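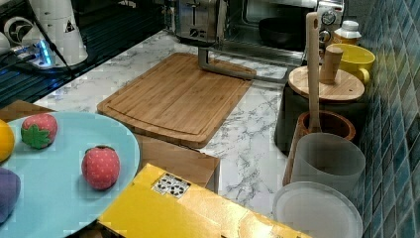
Štefanec
Toy Library Coordinator, Clastley Family Center

21st July

Hello again, everybody! It's play food month at the toy library, and I have been up to my elbows in strawberries. Two of my favorites are on the blue plate up top, the red ones with the little light dots and the green leafy caps. I've always had a soft spot for those (my own kids fought over one exactly like them for an entire summer, and I'm pretty sure it's still behind somebody's radiator).

I want to talk about toy food on a real kitchen counter, because I get asked about it more than almost anything else. Families borrow the fruit set, bring it home, and then feel they ought to have the play stove and the tiny table and the whole works to go with it. You don't! Give a three-year-old a plate and a corner of the counter while you're getting supper together and you've got yourself a restaurant. A bamboo cutting board is wonderful for this. The kind with a groove around the border is best of all, and my youngest used to drive a plum around that groove like it was a racetrack.

Same goes for boxes. Cardboard ones, shiny ones, whatever came in the mail. They turn into shops and ovens and, in one memorable week at our house, a hospital for lemons.

Now, the real appliances. I'm a bit of a nag on this one, sorry. Toasters and toaster ovens stay unplugged while there's pretend cooking going on next to them, and please do a quick look inside before you switch anything on for dinner. We had a toy orange come back to us last year with one very flat, very brown side. The cooktop is off limits too, even when it's stone cold. I tell my grandson the black glass is a lake and the fruit can't swim, and so far he believes me.

A little housekeeping. We now have 585 toys on the shelves at Clastley, and 200 of them are kitchen and food things, so there's no need to wait for a particular set to come back. The Bastell branch has a smaller collection but they do have the good pizza. Loans are still 17 days. When you bring food sets back, wipe the pieces with warm soapy water and let them dry all the way before they go in the bag, leafy bits included. And check the bag against the card! Fruit wanders.

Mulel, our big swap day, is back in September. I'm after play plates especially, any color, chips are fine if they're not sharp. Oval ones go out the door fastest, I couldn't tell you why.

If you find a strawberry behind your radiator, drop it in the return bin by the front desk. I won't ask any questions.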